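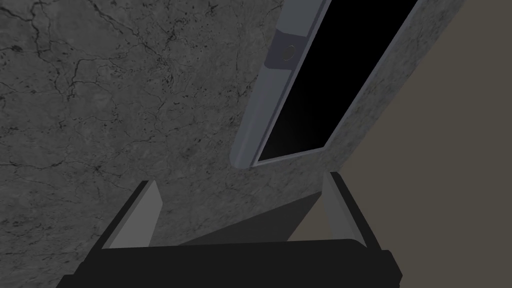 Caring for Stone Counters and Sink Cutouts

Most damage to a stone counter starts with the wrong cleaner. Vinegar, lemon juice and bathroom descalers etch marble and limestone on contact, and the dull spot that remains is a change in the surface itself. No amount of wiping removes it. Granite tolerates mild acid better, but its sealer does not.

For daily cleaning use warm water, a drop of dish soap and a soft cloth. Rinse with a second cloth. Soap left to dry builds a film that is often mistaken for worn polish.

Testing the sealer

Put a teaspoon of water on the stone near the sink and leave it for 15 minutes. Wipe it up. If the stone underneath has darkened, it needs sealing. Repeat the test beside the stove and at the section used for food prep, as wear is seldom even.
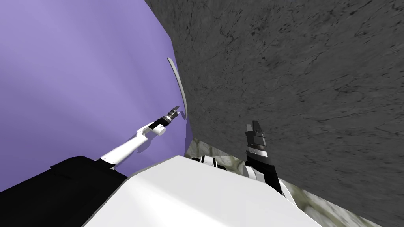 Let the counter dry overnight before sealing. Apply a penetrating sealer with a lint-free cloth, working an area no wider than your reach. Keep it wet for the time given on the can, then buff off every trace. Sealer that dries on the surface leaves a haze; a little fresh sealer on the cloth will usually soften it enough to wipe away. Keep water off the counter for 8 hours, or longer if the label says so.

The cut edge of a sink or cooktop opening is often left raw by the installer. Seal it as well, using a small brush, before the caulk goes in. Raw edges draw water sideways and show it later as a dark band along the rim.

Cracks and fissures

A fissure is a natural line in the stone and is normally flush. A crack catches a fingernail. Check the narrow strips in front of and behind the sink first, where there is least material. Do not stand or kneel on them.
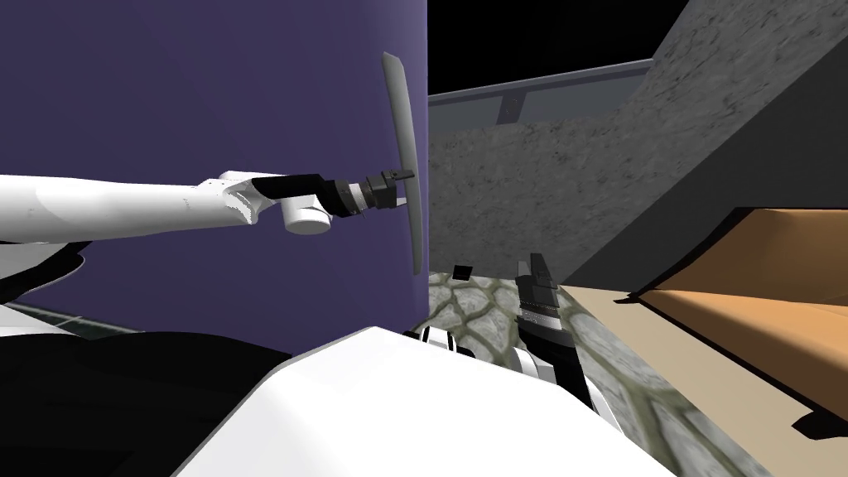 Hairline cracks can be filled with a thin two-part stone epoxy. Clean the line with acetone, mask both sides, fill slightly proud and shave level with a razor blade held nearly flat. A crack that has opened or has one side higher than the other is a support problem. Look at the cabinet below before filling anything. 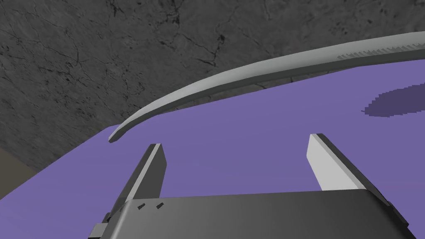

Gripper fingers, close view from above.

Oil stains respond to a paste of baking soda and water, spread thick, covered with plastic wrap and left for a day. Two rounds may be needed.

Comments (3)

Solène Charpentier
Does the water test work on honed marble? Mine darkens everywhere, sealed or not.

Bonifacio Benítez
Mine did too until the second coat. I gave it 6 hours between coats.

dakstead_392
Acetone took the color out of my caulk. Mask that too.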